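# Notes for session 3: getting gripper poses you can trust

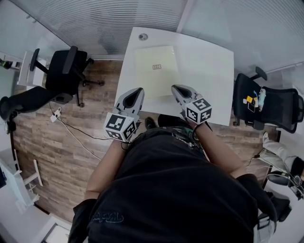 ## Before we start

Hi all! These are my notes for the third session, tidied up a little from what I scribbled for myself (Gijs De Bruijn asked for a written version, so blame him for the length). Last time we talked about the policy side. Today is the plumbing underneath it: you have a person doing a task with two hand-held grippers, each with a marker cube mounted on it, and you want a clean pose for each gripper at every time step.

I'm using the sheet-on-a-table task all the way through. A flat sheet looks like a boring thing to handle, but both hands have to agree with each other, and that makes it great for finding bugs in your tracking.

## Frames, again (sorry)

You need three transforms, and I'd like you to write them down before you touch any code:

- camera to cube, from the marker detector
- cube to gripper tip, fixed, from calibration
- world to camera, which changes all the time if the camera is on somebody's head

Multiply them in the right order and you get the tip in the world. I write `T_world_tip = T_world_cam * T_cam_cube * T_cube_tip` and read the inner names like dominoes. If they don't match up, it's wrong. I still do this on paper!

For a two-handed task you can often skip the world completely. The pose of the left tip relative to the right tip only needs both cubes seen by the same camera at the same moment, and the head motion drops out. Jolien Jacobs's homework solution did this and it was much shorter than mine.

## One face or two?

A single square marker seen nearly head-on has a nasty habit: there are two tilts that explain the corners almost equally well, and the solver can hop between them. In a plot it looks like the wrist is twitching like mad. With two faces of the cube in view you solve for all the corners together, and the flip mostly goes away.

So please don't solve each face separately and average the answers. Averaging a good rotation with a flipped one gives you something that is neither (I lost an afternoon to that).

## Cleaning up the track

Our practice log has 1,483 time steps. Work through it like this:

1. Throw out any pose with a reprojection error above 3 pixels.
2. Fill short gaps, up to 9 steps, with straight lines for position and slerp for rotation.
3. Split the log at anything longer. Don't fill it!
4. Smooth last, and only lightly.

People love to smooth first, and then the one bad pose gets smeared over all its neighbors and you can't find it anymore.

## To hand in

Plot the distance between the two tips over the whole log, once raw and once cleaned, and mark every place where you split it. Add a few lines on the biggest jump you found and which transform you think caused it. Joris Visser has the starter code. If your distances come out near 1,000 and you were expecting meters, check your units before you email me.

Next time: contact, and why the moment a jaw touches the sheet is so hard to label.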